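How to sort a toolbox drawer

A drawer that has filled up over the years takes an afternoon to put right. Start by spreading an old cloth over a table and emptying the drawer on to it. 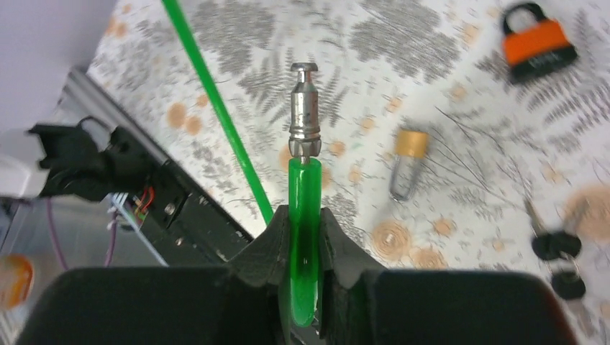
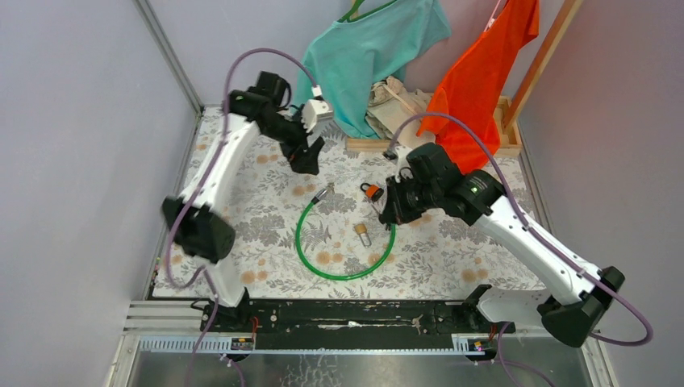

First picture: green handle with a metal hexagonal nut. Second picture: table covered with a floral-patterned cloth.

1. Make three piles: keep, mend and give away. Anything with a split handle goes in the mend pile.

2. Brush out the drawer, then wipe it with a damp rag. Leave it open for 20 minutes to dry.

3. Rub light rust off with wire wool and a drop of oil. Wipe the metal clean afterwards.

4. Measure the inside of the drawer before cutting a liner. Mine is 475 mm by 278 mm, so I cut the felt 3 mm short each way.

5. Lay the long tools along the back and the ones you use most at the front. Small bits go in jam jar lids.

6. Label the front of the drawer with a strip of masking tape.

If the drawer sticks, rub a candle stub along the runners.

Adeel Chaudhry, Stesgate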